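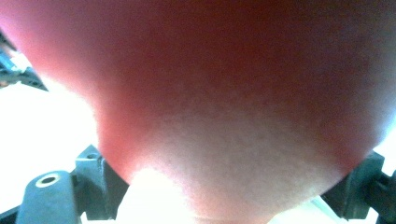 Progress report on the project "Assisted Packing at Stedodari"
Reporting period: from February to the end of the summer season
Prepared by Zlata Stelmakh, project coordinator, for the Kavum fund

1. Where the project stands

The project is in its second phase. In the first phase we prepared the place, bought the equipment and made an agreement with the workers of the packing hall. In the second phase we collect demonstrations of handling and use them to train the robot arm, which stands at the end of line 3. The third phase, in which the arm will work during a normal shift, has not started and I do not propose to start it before the winter.

The hall packs fruit and vegetables for shops and for canteens. Most of the goods are round and soft, and the size changes from one crate to the next. This is the reason why older machines were never a good solution for us. The sorting machine which was here before was removed after two seasons, and the older workers still speak about it when somebody promises them a new one.

2. Demonstrations

The demonstrations are made with hand-held grippers. The worker holds the tool, closes the two fingers on the piece, lifts it and puts it in the tray. The tool has its own camera, and the recording is sent to the computer when the worker puts the tool back on its stand.

By the end of the period we had 2601 recordings which passed the check. The plan in our application was 2000. The difference comes mostly from the month of June, when the crates arrived early in the morning and there was quiet time before the trucks.

Not all recordings are equally useful. Very large pieces fill almost the whole view of the camera, so that the tray can't be seen when the hand moves toward it. Sateck, which does the training of the model, first asked us to leave such recordings out. After a discussion they agreed to keep them in a separate group, as large pieces are a daily part of our work and the arm will have to manage them also. Strong light is the second difficulty. The tables near the loading door are very bright before noon and the pale parts of the recording lose all detail. We have hung a curtain at the door, but the drivers open it many times and it doesn't stay in its place. A better solution is in section 6.

3. The arm on line 3

The arm was tested only outside of the shift, between two and four in the afternoon. It takes pieces from a full crate and puts them in trays. With firm pieces of medium size, 70 percent of the trays were accepted by our quality person without any correction. With ripe pieces the result is weaker, and I don't give a number for them yet, as the rules for what we call a bruise were changed in the middle of the tests.

The most common fault is that the fingers close too low. The piece is then held by its underside and turns when the arm begins to move. The workers do not have this problem with the hand tool. They feel it and correct it without thinking. Sateck wants to try a softer cover for the fingers, and the first pair should be with us before the next report.

The speed of the arm is lower than the speed of a person. This was expected and it was written in the application. I mention it again, as two visitors from the fund asked me about it in the hall and I think my answer was not clear. We do not plan for the arm to be as fast as a person. We plan for it to take the last hours of the evening shift, for which we can't find people.

4. What changes for the people in the hall

This was the part of the application with the most questions, so I try to be exact.

No position was closed in this period. Two persons left, one for retirement and one for work nearer to home, and both places were filled. The written agreement says that nobody on a permanent contract will lose the place on account of the arm until the end of the project. The workers asked what will be after the end of the project. Management has not answered this question in writing. I believe that it must do so before the third phase, and I have told it to the director.

The recording work is paid as normal hours, with a small addition. At the start the addition was paid for each recording, and this was a mistake of mine. People hurried, the pieces were pressed too strongly, and there were hard words between the shifts about who has the tool. Since April the addition is paid by the hour. The number of recordings in a day went down and the number which passes the check went up.

Yaroslav Holovko, shift leader, has become the person who decides if a recording is good. He had no training in computers before and he was not in favor of the project. He now spends his mornings at the screen and his afternoons on the line. He wrote this for the report:

"I see in the recordings how my colleagues work, and some of them have better hands than I knew. But I don't like that I can see it. I asked that the recordings have no names and this was done. I also ask that they are not used when the wages are discussed."

The second request is accepted by management and will be added to the agreement.

Several workers told me about pain in the thumb after a long time with the tool. The tool is heavier at the front than one expects. We now limit the recording to one hour, then the person goes back to the usual packing, and the complaints became fewer - though they did not stop. Lytvynenko, the workshop which repairs our conveyors, is making a hanging support from a spring and a cord.

5. Budget

Spending follows the plan in general. We spent less on travel and more on finger parts, which wear out at the screw holes. I ask for permission to move the rest of the travel money to the line for small equipment. The detailed table was sent separately to the finance office of Kavum.

6. Work until the next report

- Fixed lamps and a proper screen at the tables near the loading door.
- Hanging support for the hand tool, tried by both shifts.
- New recordings with ripe pieces only, checked by the new rules for bruises.
- Tests of the soft finger covers on line 3.
- Written answer of management about the time after the project.

The last point does not depend on me, and I would be grateful if the fund could raise it during its autumn visit.

Related items
Assisted Packing at Stedodari: report on the first phase
Agreement with the workers of the packing hall (summary)
Notes from the open evening for families
Rules for safe use of hand tools in the packing hall

Stedodari packing hall, project office | Contact: Zlata Stelmakh | © Stedodari, all rights reserved | Back to top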